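Design de Níveis e Narrativa em Jogos
Apontamentos da aula 4: o espaço jogável em jogos de infiltração

1. Do que trata a aula

Na aula anterior vimos como o jogador aprende as regras por tentativa. Hoje tratamos do espaço: como se desenha um nível em que o jogador observa primeiro e age depois. O caso de estudo é Nornitz, o jogo de infiltração do estúdio Narnex, com direção de níveis de Lemlem Alemneh. Quem ainda não jogou o segundo capítulo (a mansão Brultance) deve fazê-lo antes da aula prática.

2. Três conceitos a reter

Linha de visão: o que um guarda consegue ver a partir de um ponto, tendo em conta altura, ângulo e obstáculos.
Cobertura: qualquer volume que interrompe a linha de visão. Pode ser total (parede, armário) ou parcial (balcão, mesa).
Rota: caminho entre dois pontos seguros. Um bom nível oferece pelo menos duas rotas com riscos diferentes.

Os alunos confundem muitas vezes cobertura com decoração. Um objeto só conta como cobertura se o motor do jogo o tratar como tal e se o jogador o perceber à primeira vista.

3. A mansão Brultance

O nível tem 48 guardas e criados e 362 objetos com colisão. Na primeira versão, a equipa colocou quase 3.000 objetos e os testes correram mal: os jogadores paravam em cada sala para experimentar tudo. Vusumuzi Mokgethi, responsável pelos testes, propôs retirar a interação de tudo o que não alterasse uma rota. A alteração foi feita em janeiro e o tempo médio na cozinha desceu para metade.
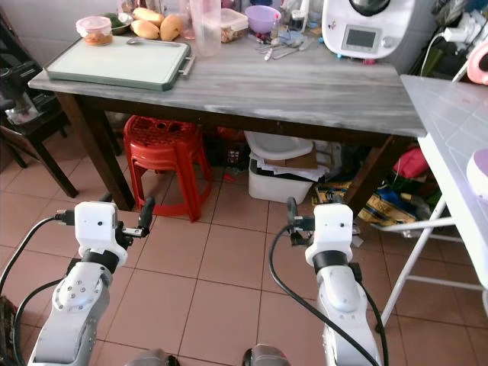
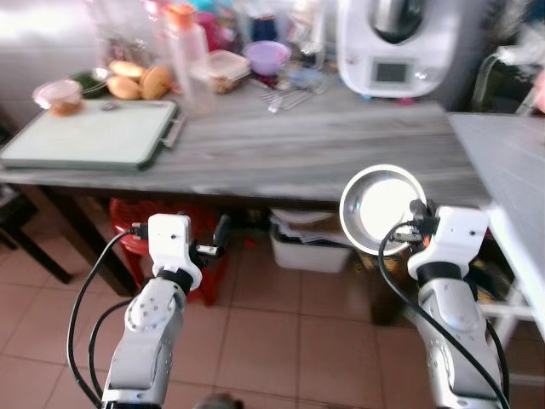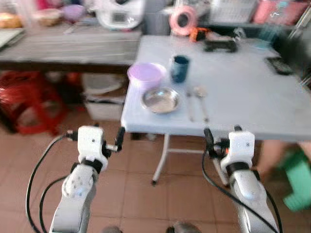

A cozinha da mansão é a sala mais estudada do nível, por ter três entradas e um único guarda fixo. O jogador entra agachado e depende da mobília para chegar à despensa. Uma mesa como a da primeira fotografia, com tampo de padrão marmoreado e pernas de madeira castanho-escura, dá cobertura parcial: esconde quem está atrás do tampo quando o guarda olha de cima, mas deixa ver o chão entre as pernas a quem estiver longe. No motor Chaimongkol isto resolve-se com dois volumes de colisão separados, um para o tampo e outro para as pernas.

4. Erros frequentes nos trabalhos

Salas com uma só saída, onde ser visto obriga a recomeçar.
Guardas com percursos tão longos que o jogador não os consegue memorizar.
Cobertura parcial com um único volume de colisão.

5. Trabalho para a próxima aula

Desenhar em planta uma sala com duas rotas e um guarda fixo. Marcar as linhas de visão a vermelho e a cobertura parcial a tracejado. Entregar em PDF, com uma página de texto a justificar a rota mais arriscada.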